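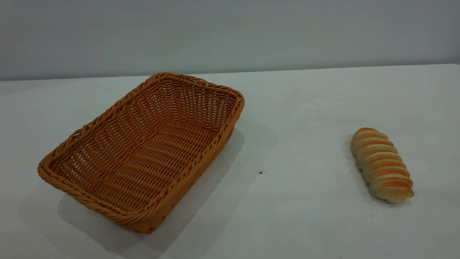

Flacher Brotkorb aus Flechtwerk mit gedrehtem Rand, daneben ein längliches Brötchen.

Brotkörbe sauber halten und richtig füllen

Geflochtene Brotkörbe stehen in vielen Küchen täglich auf dem Tisch und werden trotzdem selten gereinigt. Krümel setzen sich in den Ecken fest, vor allem dort, wo der Boden in die Seitenwand übergeht. Den leeren Korb nach jedem Frühstück umdrehen und über der Spüle ausklopfen. Was hängen bleibt, löst ein trockener Backpinsel mit festen Borsten. Immer in Richtung der Stränge bürsten, nie quer dazu.

Körbe aus Kunststoffgeflecht
Sie vertragen Wasser. Lauwarmes Wasser mit einem Spritzer Spülmittel reicht, einwirken lassen, mit einer weichen Bürste nacharbeiten und klar abspülen. Der geflochtene Rand hält das Wasser am längsten. Den Korb deshalb schräg auf ein Geschirrtuch stellen und erst wieder benutzen, wenn er auch am Rand trocken ist. In die Spülmaschine nur, wenn der Hersteller das ausdrücklich erlaubt.

Körbe aus Weide oder Peddigrohr
Nur feucht abwischen, nicht einweichen. Im Schatten trocknen lassen, auf der Heizung wird das Material brüchig. Bei muffigem Geruch den Korb einen Nachmittag ins Freie stellen.

Füllen
In einen flachen, rechteckigen Korb passen je nach Größe etwa 6 Brötchen nebeneinander. Längliche Stangen legt man parallel zur langen Seite. Ofenwarmes Gebäck erst auf einem Gitter auskühlen lassen, sonst wird die Unterseite weich. Bei weitem Geflecht ein Baumwolltuch einlegen, es fängt die Krümel auf und kommt bei 60 Grad in die Wäsche. Servietten aus Papier kleben an frischem Gebäck leicht fest.

Aufbewahren
Der Korb ist zum Servieren da. Über Nacht gehört Brot in den Brotkasten oder in einen Leinenbeutel. Leere Körbe gleicher Form lassen sich stapeln, dazwischen kommt ein Bogen Küchenpapier, damit die Ränder nicht aneinander scheuern.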